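December 19, 2023
Dye bench, black cotton, bleed trouble again

Picked up where October left off. The Voddale black still bleeds. Thought the longer soak had fixed it but the pale piece from last night came out of the wash with gray smudges all down one side. Not pretty.

What I ran today:

Pot 1, Voddale cotton, old recipe. 2000 ml water, salt in first, soda ash later in two goes. Held at 70 minutes. Rinsed cold until I got bored, then warm.

Pot 2, same cloth, same everything, but rinsed hot straight after the cold. Water kept coming out purple-gray for ages. Good sign I think, means it's coming off here and not in somebody's laundry.

Pot 3, the Cuesta cloth. Lighter weight, drinks it up fast. Uneven on one corner where it was folded against the side of the pot. My fault, went off to answer the phone and didnt stir.

Dry rub with white cotton: pot 1 bad, pot 2 a lot better, pot 3 fine except on the fold. Wet rub: pot 1 awful, pot 2 so-so, pot 3 so-so. Taped the rub cloths on the facing page. Don't move them, the tape is rubbish and they fall off.

Theory: not a fixing problem, a rinsing problem. Loose dye just sitting in the cloth. We have been stopping when the water looks clear in the steel sink, and everything looks clear in the steel sink. Use the white bucket from now on. Rinse, leave it to stand, look again, then decide.

Also ran the soap soak on half of the pot 1 piece. Cut it down the middle first, notch in the corner = soaked half. Soaked half rubs nearly clean now. So even the bad ones can maybe be saved, just costs a kettle and an hour.

Soda ash tub is almost empty. Konovia order not in yet. There is half a bag under the bench but it's gone lumpy, have to crush it and weigh it again after seiving. Wouldn't trust it for anything that matters.

Faltudance job: they want 6 tops, black body, colored trim. Trim gets sewn on before they ever wash the thing, so whatever comes off the black goes right into the color. Told them no promises till I've done a wash with both cloths together. They said fine, then asked again when it would be ready. 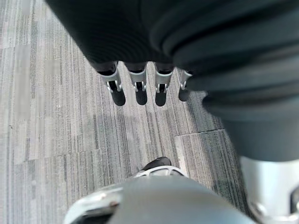
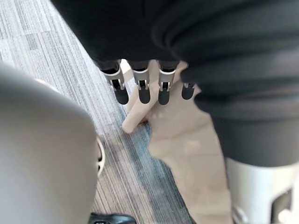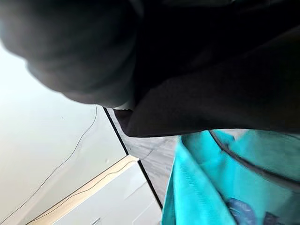 Contact bleed is the next test, black pressed on a color, damp, left overnight under the glass plate. Rubbing only tells you half of it. A costume gets pulled off sweaty and dropped on top of other stuff, and it sits. Black cloth on bright teal like in the last picture is the pair that worries me most, a gray haze on a color that bright would show right away. Try one strip unsoaked and one soaked, same pot. Then red, then the cream if there's any left.

Wash after that at 90 with a scrap of the trim pinned on. If the soaked strip stays clean I'll write the soap soak into the recipe card and stop arguing about fixer.

To do: label pot 3 pieces before they get mixed up with pot 2. Bucket. Chase Konovia. Buy better tape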